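Wimimau Rural Ultrasound Access Project: Progress Report to the Adcombe Fund
Reading time: 4 minutes

Dear Elmarie,

You asked me to keep this one shorter than the last, and to write it the way I talk, so here goes (you may regret the second part).

The big news is that the second portable unit has finally cleared electrical safety testing and is in regular use at the Irnamgate clinic. It sat in a box for most of the summer while we waited on the right power lead, and I won't relive the emails. Siu-ming Lo, our lead sonographer, had the presets loaded the same afternoon the paperwork came through, and the first bookings went in for the following week. So we now have two units running at two sites, as we promised you in the original application, only later than we promised it. Sorry about that!

Most of the work is still abdominal. Gallbladder and biliary scans make up the bulk of the referrals, with kidneys a long way behind and a handful of aortic checks for older men whose GPs have been after them for years. Before the project, anyone out past the river with pain under the ribs was looking at a full day's drive for a scan, and plenty of them simply didn't go. They're coming now. Thảo Cao does the bookings and she's been ringing people the evening before to remind them about fasting, which has made a huge difference to how many scans we have to rebook. A contracted gallbladder after a bacon and egg roll is no use to anybody.

Training has been the slower part. The plan was to have clinic nurses doing a limited, focused gallbladder view under remote supervision by the end of the funding year. Tadhg Quinlan and one of the Irnamgate nurses have finished the theory component and are partway through their supervised scans. Tadhg is very good at finding the gallbladder and still a bit quick to call a fold a stone (we've all done it), so Siu-ming has him rolling every patient onto the left side and looking again before he writes anything down. I'd sooner they took another couple of months and were solid. I've flagged the revised timing in the milestone table I sent through separately, and I'd be grateful if you could let me know whether that needs a formal variation.

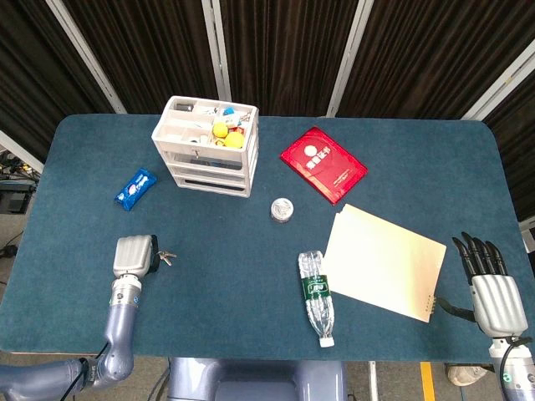 On the remote reading side, the Horobets link is working better than I'd feared. That's the image transfer software we chose after the first one kept dropping out. Still images go through without any trouble. Video clips are slow at Irnamgate once school's out and the whole town gets online, so we've shifted the trickier scans to mornings and kept the simple follow-ups for after lunch. Dr Viorica Kos reads for us from the city and is usually back to us the same day. Urgent ones she'll take by phone while the patient is still in the building. We had one of those in April, an inflamed gallbladder in a bloke who'd put it all down to his sister's curry, and he was on his way to the surgical team before tea.

Now, money. We're underspent on travel, and that's entirely the delay with the second unit: fewer clinic runs, less fuel, fewer motel nights. We're overspent on consumables, mostly gel and probe covers, as the supplier put prices up and I hadn't allowed for it. I'd like to move $4000 from travel across to consumables and probe servicing. The curved probe at Wimimau has started showing a faint dropout line down one side of the image. It's still safe to use and Siu-ming has checked it against the test phantom, but I'd much prefer to have it looked at now than lose it in the busy season. The quote is with the budget sheet.

A couple of things haven't gone well. The patient survey was a flop. It was too long, the font was tiny, and most people left it on the chair. Thảo is cutting it down to one side of a page and we'll have another crack. We also haven't managed to get the evening clinic going, although people keep asking for it, especially the ones on shearing crews. I need a second sonographer for that, even a casual one, and the ad has drawn plenty of interest from people who then look up where we are.

Coming up before the next report: finishing the nurses' supervised scans, getting the probe serviced, sending out the new survey, and a joint visit with Viorica so she can meet the team in person and go through a batch of cases with them. You'd be very welcome to come along for that. Bring a hat, and give me a bit of notice so I can sort out a room for you. The pub has good ones and terrible ones.

Thanks again for your patience over the testing delay. Ring me if anything in the budget sheet looks odd.

Warm regards,
Project Coordinator, Wimimau Rural Ultrasound Access Project

Related items
Preparing for your abdominal scan: what you can eat and drink
Clinic timetable, Wimimau and Irnamgate
Previous progress report to the Adcombe Fund
Casual sonographer wanted

Contact us | Copyright Wimimau Rural Ultrasound Access Project | Back to top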